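Write the Rule Down Before You Press Go

I got into it again with Murray Faulkner over lunch, and it was over what counts as "stacked." He's been running pick and place trials at Ronora for years and he goes by feel. If it looks good, it's good! I used to be the same way, and then I had to go back through 600 of my own trials with no written rule to lean on. Never again.

So now I keep one page taped up by the bench, and it's pretty short. Draw the target before the first run and leave it alone. Nudge the board by accident? Stop, line it back up, and note it in the log. A stack counts if the top block rests only on the block under it and the bottom one is inside the line. It does not have to be pretty (this is where Murray and I part ways).

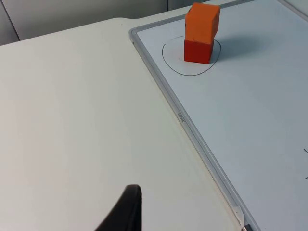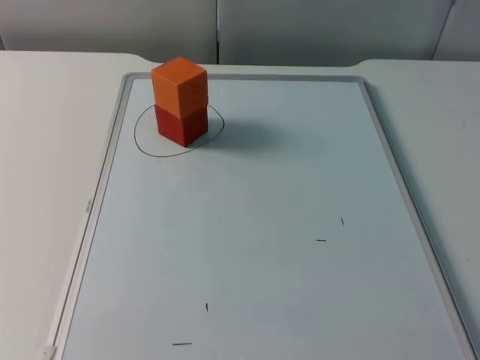 Orange on red, inside the marker loop. By my page, that's a pass.

Murray wants a limit on how far off the edges can be, and I get it, I really do. My answer is that you can have a limit, but then you need to measure it every single time, with the same tool, and write the number down. If you won't do that for 500 runs, leave it out of the rule.

The other thing I'd push for is a second scorer. Martti Savolainen went over 36 of mine using just the page, and we split on 11 of them. Ouch. Most came down to what "inside" means when a block touches the line, so that's getting its own sentence in the next version.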